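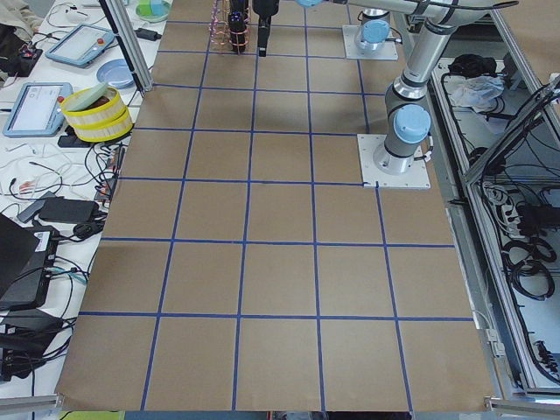

Rosimeire Trindade wrote in to say her Cenier rack still looks new after 5 years, and that I was too hard on wire racks last time. Maybe. I have had mine since July and I'm less sure.

The maker claims the coating won't rub off on glass. Mine left a faint smudge on two bottles of Meireles white, and the feet rock on my stone counter unless I fold a napkin under one. 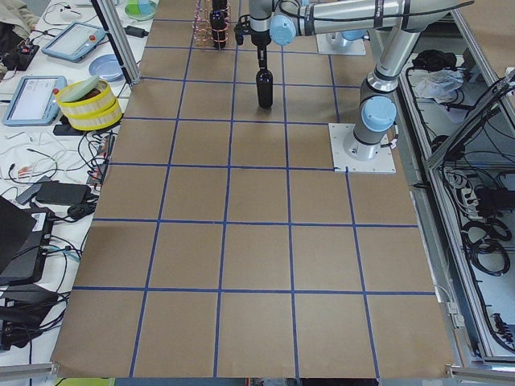 *Brown paper and blue tape over the tabletop.*

Loading is fine if you go slowly. Wide-shouldered bottles go in at a tilt — I wouldn't trust them near an elbow.
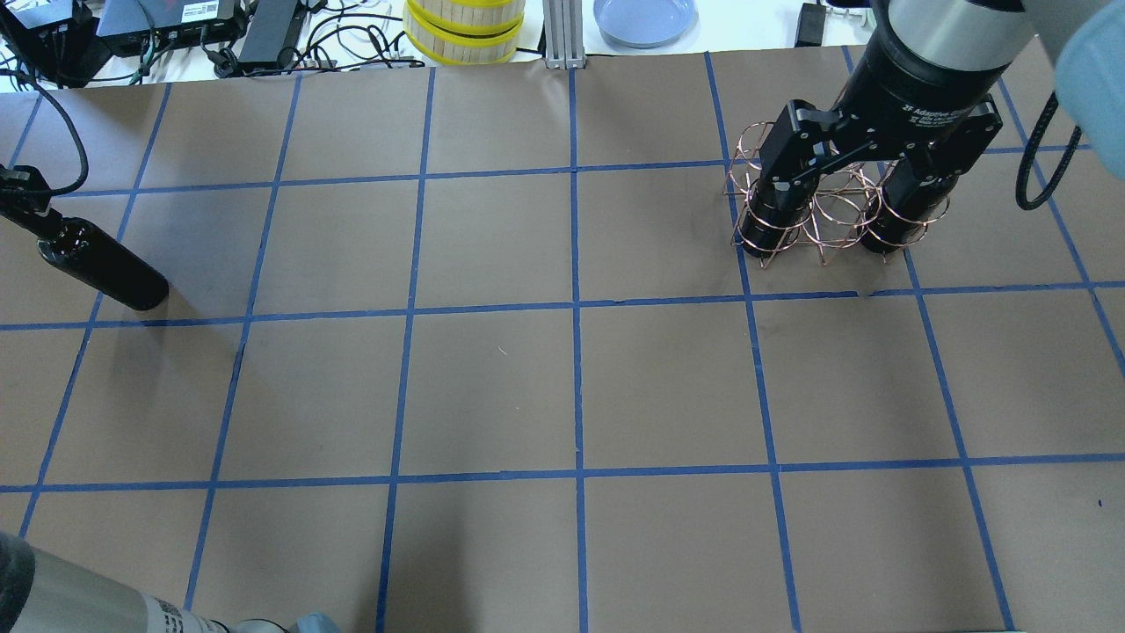

The price bothers me more. A plain pine shelf from Breltlow costs less and sits flat. Two stars out of 5, and I'd wait for a sale.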